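Mon 29 September

6 min read

Second day on the processor task. The plan from Friday stands: compare the fixed-height approach with the force-limited one, same tower, same fixture, same starting poses, and change nothing else. Svyatoslav wanted to vary the lighting as well. I have put that off until the baseline is done.

The grasp is the part I trust least. The heat spreader is bright under the overhead lights and the wrist camera loses its edge at some angles, so the pose estimate comes from the holder walls and the processor is assumed to be seated square in them. If it sits high on one corner the estimate is wrong by the same amount every time, and the error carries through to the socket. I now start each trial with the fingers closed and low over the near edge, then back off and open. It adds time but gives a repeatable reference.

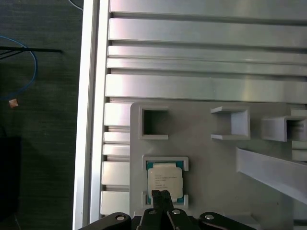 Fixed height versus force limit

Fixed height first. The arm goes to a taught height above the socket, releases, and retreats. Of 26 trials, 20 were scored as seated. The other 6 were all the same fault: the processor was let go slightly rotated and came to rest on the socket wall. I stopped the arm each time before the lever was touched.

The force-limited version descends until the wrist reads contact, then makes a small spiral search in the plane of the board. The case lies on its side with the panel off, so the board is flat to the table and the search needs no tilt correction. I score a trial by looking at the socket with the frame still lifted. The memory module stays in its slot on the fixture throughout. It belongs to the next task and I want the layout identical for both.

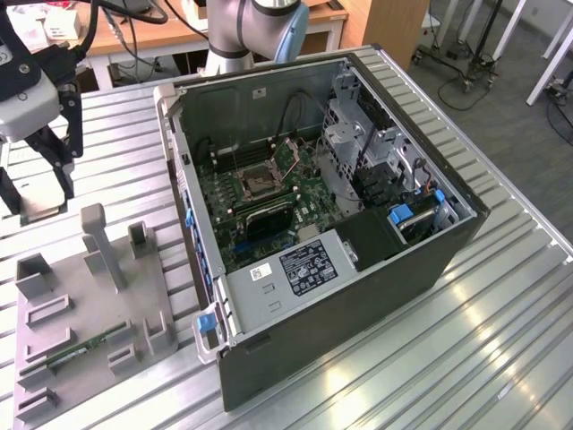

Kiều Hầu thinks the scoring is too generous. A processor that looks level with the frame up may still be off by a fraction, and the only fair test is to close the frame and see whether the lever comes down without extra force. Her note on the draft said I should report both numbers and let the reader choose.

I agree with the first half. Closing the frame on a bad placement will bend contacts, and we have one spare board from Stevaron. For now I will close it only on trials already scored as seated, and log the lever force separately. That makes the second number conditional on the first, which has to be stated in the table heading.

The reset also needs work. Between trials the processor goes back to its holder and the socket has to be bare before the next run starts. The old check compared one overhead view with a stored reference, and reflections from the table ribs set it off twice this morning. I cropped the comparison to the socket alone and raised the threshold.

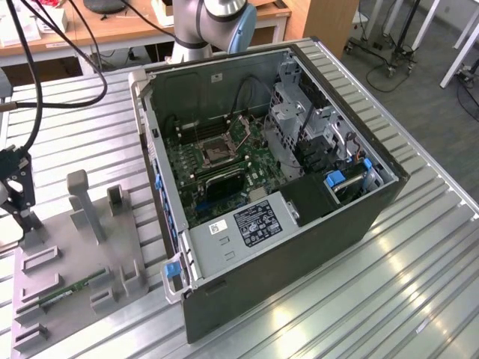
With the crop in place the check ran clean for the rest of the afternoon. Contact threshold stays where it was. The spiral step is probably too coarse, but I will leave it until the force-limited set is complete, otherwise the two sets can't be compared.

To do tomorrow: finish the force-limited trials, re-zero the wrist sensor before the first one, ask Luuk whether the log can hold 200 samples per contact without dropping any. Back up today's files to the Pusine drive.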